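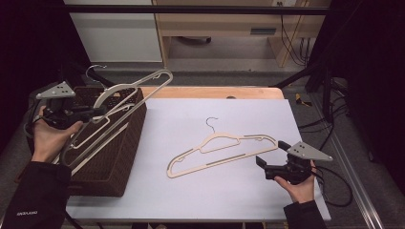
Cómo guardar perchas de plástico vacías para que no se enreden

Publicado por Numorside el 14 de febrero de 2018

Hola a todos. Cada vez que hago el cambio de ropa me sobran perchas y acaban en una cesta, de esas trenzadas tipo ratán. El problema es que los ganchos se enganchan entre ellos y con la trama de la cesta, y cuando quiero sacar una salen 4 de golpe. Son de plástico color crema, huecas por dentro (solo el contorno) y con el gancho de alambre fino que gira. No quiero dejarlas en la barra porque el armario mide 80 cm de ancho y ya va justo. ¿Alguien tiene un sistema que funcione y que no sea comprar otro mueble?

Custness
Yo las guardo en cesta desde hace años y no se me enredan. Lo importante es el orden antes de meterlas. Pon una percha tumbada en la mesa y gira el gancho hasta que quede plano, en línea con el cuerpo. Coloca la siguiente encima, con el gancho hacia el mismo lado, y sigue así hasta tener un montón pequeño. Átalo con una goma ancha o una cinta por el cuello, justo debajo del alambre, y otra por un hombro. Luego mete el paquete de pie, con los ganchos hacia arriba y sin que toquen el borde trenzado. Si la cesta es más corta que la percha, tendrá que ir inclinada; en ese caso pon todos los paquetes inclinados hacia el mismo lado.
Para que el alambre no se enganche en la trama, forra la cesta por dentro con una tela vieja. Yo usé una funda de almohada y la sujeté con unas puntadas en las esquinas.
Al sacar una, suelta primero la goma. Si tiras del gancho con el paquete atado, se dobla.

Lukumay
Tíralas y compra de las finas de terciopelo, ocupan la mitad.

Ciden
Lo de la cinta que dice Custness va bien, pero no aprietes mucho si el plástico tiene años. A mí se me partieron dos por el hombro. También puedes colgar el paquete entero de un clavo detrás de la puerta y usar la cesta para otra cosa. Y si te sobran muchas, pregunta en alguna tintorería del barrio, en la mía las aceptan si están limpias.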